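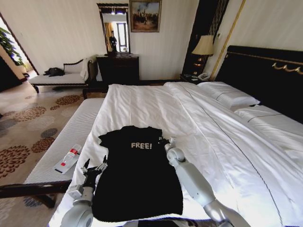

Grinby is a wash-and-fold laundry with two shops, one on Stirlow Street and one behind the old post office. Deolinda Antunes opened the first in a former shoe repair store with 4 washers and a secondhand press. She still does the shirts.

We wash for around 300 households, plus a few guesthouses and the swim club. Each order is washed on its own and never mixed with another customer's clothes. Whites go at a higher temperature unless the ticket says otherwise. We use unscented detergent. If you'd like your own, leave the bottle in the bag.

Precious Dizon runs the Stirlow Street counter and handles lost items and billing. Anika Alcantara manages pickups and the guesthouse accounts. Kolbrún Hafstein does mending at the second shop: hems, zippers, buttons and small tears. Leather and wedding dresses we send out to Patrício, the dry cleaner across the square.

Bags left before 9 a.m. are ready the next afternoon. Comforters take an extra day. In January we close for a week to service the machines, and the date goes up on both doors beforehand.

Unclaimed clothes are kept for three months, then given to the Hestik shelter. Please check pockets before you drop off.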